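Table cover

A table cover is a sheet of cloth, paper, felt, leather or coated fabric laid over a table top, either to protect the surface or to make it pleasanter to look at and to work on. The term is wider than tablecloth, which in everyday British use usually means the cloth laid for a meal, and it takes in desk covers, craft sheets, card-table covers and the thick pads that go underneath a finer cloth on special occasions.

Covers of one sort or another are found in almost every home that has a table, and a good many homes keep several: a plain one for the week, a better one for visitors, and an old, much-loved and rather stained one that comes out for painting and glue.

Materials

Cotton and linen are the traditional choices for dining. Both wash well and hang nicely, though linen creases at the slightest excuse and needs patient ironing if it is to look its best. Felt and baize are softer underfoot, so to speak – a cup set down on them makes hardly a sound, and cards slide and can be picked up easily – but they hold on to crumbs and fluff and can't simply be wiped. Oilcloth and its modern coated cousins can be wiped in a moment, which has made them dear to anyone with small children. Paper covers come on a roll and are thrown away after use.

Colour and finish

A cover with a shine to it throws back the light of a lamp or window, and this can be tiring for anyone sewing, sorting or reading for long. Matte covers are kinder to the eyes. Browns, greens and greys have long been favoured for desks and hobby tables, where small things need to be found again quickly. A pale button is easily seen on brown and easily lost on white, while a brown one is of course just the other way about, and many hobbyists end up keeping two covers for this very reason. Patterned cloths are cheerful at breakfast but a trial when one is hunting for a dropped bead.

Size and fit

For a dining table the cloth is generally cut to hang down a little on every side. The drop is a matter of taste, and long drops are usually kept for formal meals, as they do tend to gather in the lap. On a working table the cover is more often cut to the size of the top or fastened beneath it, so that sleeves and chair arms don't drag it about. The Morkside pattern, a plain fitted cover with elastic at the corners, is sold in a length of 58 inches for desks and is a familiar sight in village halls and sewing rooms. The Keka cover is similar but has ties in place of elastic, and its admirers will tell you at some length that ties last longer.

Wrinkles and folds

However carefully a cover is laid, it rarely lies perfectly flat the first time. Sheets that have been stored folded keep the memory of their creases, sometimes for weeks, and those stored on a roll like to curl at the ends. The usual remedy is to spread the cover out in a warm room the evening before, smooth it from the middle towards the edges with the flat of the hand, and leave a few heavy books on the corners overnight.

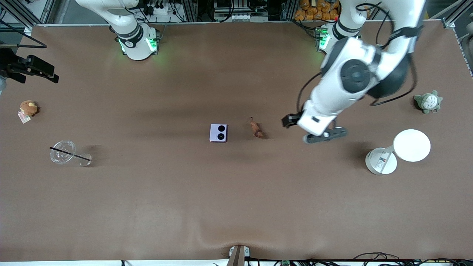 A shallow fold near the edge does little harm on a table used for ordinary odds and ends, and most people are content to live with it. Small things such as a telephone or a soft toy will sit on a slightly wrinkled cover quite happily. Full glasses and candlesticks are another matter, and for these the cloth should be pulled smooth before anything is set down. Coated covers must never be ironed on the right side; a cool iron through a tea towel on the back is as much as they will bear.

Care and storage

Cloth covers are shaken out of doors and washed according to their fibre. Coated ones are wiped with a damp cloth and a little soap, then dried, for water left standing in a crease may in time mark the table below. Rolling is better than folding for storage, and a cardboard tube of the kind used for carpet ends does very well. Nowicki tubes, made for the purpose, have a cap at either end – handy in a cupboard that suffers from moths. Covers kept for December are best looked over a few weeks beforehand, while there is still time to treat an old gravy stain.

See also

Baize
Oilcloth
Place mat
Table runner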